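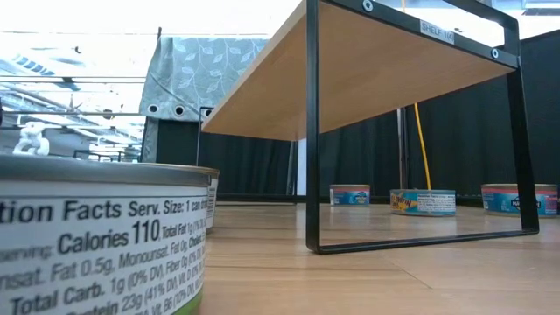

Unit 4, canned goods. Nutrition panel on a large can, with the small shelf marked "SHELF (4)" beside it.

Handout: Sorting and Shelving Canned Food
By Renata Zalewska | 2 September 2021
Reading time: 3 minutes

Read this before the practical at the Zastthorpe storeroom. Bring a pencil and the stock sheet from Unit 3.

1. Reading the panel

Start with the serving size. On the large can it begins "1 can," so the 110 calories and the 23 g of protein are for the whole can. On other products a can may hold two or more servings, and you will have to multiply. Write the figures per can on your sheet.

2. Grouping by size

Sort by height and width first, then by contents. Labels come second because two cans of the same food can be very different sizes. The groups we use are:

Tall
Short
Low (fish, spreads, small meats)

Cans of the same width can be stacked if the rims sit flat. Pull-tab lids need more care than plain ones. Check that the tab lies down before you put anything on top.

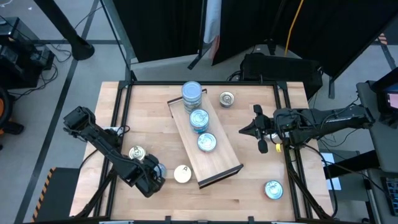
Fig. 2. Cans in line on the tray, tallest at the far end. Others are still on the bench.

3. Loading a tray or shelf

Load from the back. Tall cans and stacks go at the far end and the lowest cans go nearest to you, so every lid can be seen from the front. Within one product, the earliest date goes in front. Set aside any can with a dented seam, a swollen end or rust on the rim, and give it to Ottmar Kramer. Do not put it back with the others.

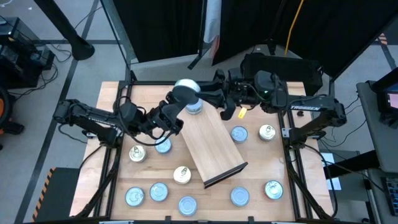 Pantry Course Notes, No. 20, p. 264

4. Working from a spread

Before loading, lay the cans out around the board with space between them. Turn them lid up. Cream and pale-gold lids are easy to pick out from the bluish ones, but lid color does not tell you what is inside, so go by the label. Move one can at a time.

For the practical you have 30 minutes. Hand your sheet to Leonie Pfeiffer before you leave.

Related items
Unit 3: Filling In a Stock Sheet
Unit 5: Dry Goods and Jars
Date Codes on Cans (revised April)
Storeroom Safety, Dalia Zaki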